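Utensil sorting and the prep shift: notes after three months

Taseo has been recording hand-held gripper sessions since May as training material for the arm it wants to put in commercial kitchens. I work on the task definitions, so I write down what counts as one episode, what counts as a failed one, and in what order things get picked up. I used to run the prep shift at a canteen in Kaltemville, and most of what I write comes out of that job.

Cutlery is the current task. At the canteen it took one person most of the last hour of every shift. Pieces come out of the rack mixed, get spread on a table, and go into holders by type. The job paid the same as any other and was given to whoever had the least seniority. It is also one of the first jobs an operator offers to a machine, so I was asked to break it into steps.

The step list currently reads:

1. Approach with jaws open, both pads clear of the cloth.
2. Close on the handle, never on the bowl.
3. Lift straight up before turning.
4. Turn to vertical over the holder.
5. Release when the lower end is below the rim.

Step 2 causes the most discussion. A spoon handle is thin and smooth, and a round chopstick rolls if one pad touches it before the other. Two chopsticks lying together count as two picks in our definition, although anyone who has done the work takes both at once. I argued for allowing the double pick and lost. The reasoning was that a single rule is easier to check, and checking is a large part of the cost.

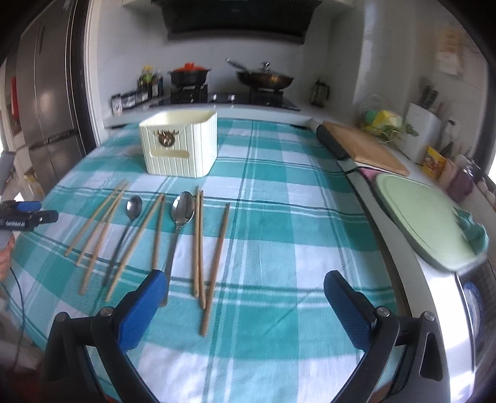

Chopsticks and spoons on the plaid cloth, storage box behind them.

A session is 101 episodes. The number came from an early spreadsheet with an off-by-one error, and it stayed. The target for this task is 3,000 episodes. Our software for reviewing them is called Kettle; it plays each episode back at double speed and asks for a pass, a fail or a flag. In the last batch 243 were flagged, most of them for a release above the rim. Those are kept in a separate folder and are not deleted, which was the one change I asked for that went through without a meeting.

What changes for the people doing the work is easier to see here than it was at the canteen. The movement is the same: reach, close, lift, turn, let go. The tool adds weight at the wrist. An operator who sorted cutlery by hand for years is slower with the gripper for the first few sessions and then levels off at a pace set by the jaws. Glancing away, which everyone does with bare hands, produces a fail. Breaks are now fixed at one per session. I asked for two and the request is still open.

Pay is by the hour. It was by the episode for the first month, and the fail rate dropped after the switch. I would not read too much into that, as we also changed the pads in the same period.

The second question is what happens at a site that installs the arm. Bristeck, our pilot kitchen, has agreed to keep the prep shift at its present hours until the trial ends. The agreement says nothing about the period after. The plan I have seen moves the sorting hour to restocking and to clearing faults on the arm, and the second of these has no job description yet. I have started writing one. It is a page and a half and includes a grade, since without a grade it will go to the newest person again.
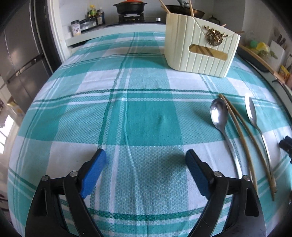 Elsie Yeoman read a draft of this and wrote back that the sorting hour was the only part of her shift spent sitting down, and that any plan replacing it with restocking should say so in plain words. She also wanted to know who gets called when the arm stops at nine in the evening.

The first point is now in the job description. For the second, the current answer is the shift lead, with a phone number for us that is staffed until six. I have asked for that to be extended to closing time before the trial starts. The next revision of the step list goes out with the same package, and the double pick is back in it as an open item.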